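Thongsuk adds a weeknight set menu

Thongsuk, the Thai place on the corner across from the old Skovbridge hardware store, started a set menu in August and has kept it going. It runs from 5:30 until the kitchen closes, weeknights only. You get a soup, a salad, a choice of curry or noodles, and a dessert. The regular menu is still available at the same time, so nobody at the table is forced into it.

I went twice, once alone and once with Ratih Sembiring, who used to write the lunch column for this newsletter. The first time I had the tom kha with mushrooms, a green papaya salad and the beef panang. The soup was thin for my taste but had plenty of lime in it. The papaya salad was the best thing I ate that night. They ask how hot you want it, and medium is hot. The panang came with more sauce than meat, and I ended up ordering a second bowl of rice to deal with it.

On the second visit I switched to noodles. The pad see ew had good char on the edges and the greens still had some bite. Ratih had the green curry with eggplant and finished it, then ate part of my noodles. Dessert both times was coconut custard in a small cup. We would have liked a second option. 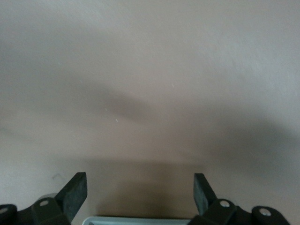

Can you order the set menu to go?

Only the curries. The noodles are dine-in because the kitchen doesn't like how they travel, and the custard is left off takeout orders at a small discount.

Irfan Liem took over the kitchen last spring after several years cooking at Flitiren. He told me the set menu was a way to move through fresh herbs faster and keep the prep list short. He plans to change the soup first, then the curries. A hot and sour soup with catfish is next if he can get the fish at a price he likes.

A few practical notes. The dining room seats 67, and the back half is closed when it's slow, so it can look full from the door when it isn't. Reservations are taken by phone for parties of five or more. There are 2 parking spots behind the building marked for customers, and the lot beside the pharmacy is free after six. Beer and wine only. The iced tea is very sweet unless you ask.

Murkisum, the bakery two doors down, now stays open until eight. If the custard doesn't do it for you, they usually have sesame cookies left, and the pandan roll when they haven't sold out by dinner.

Next month: dumplings on the east side.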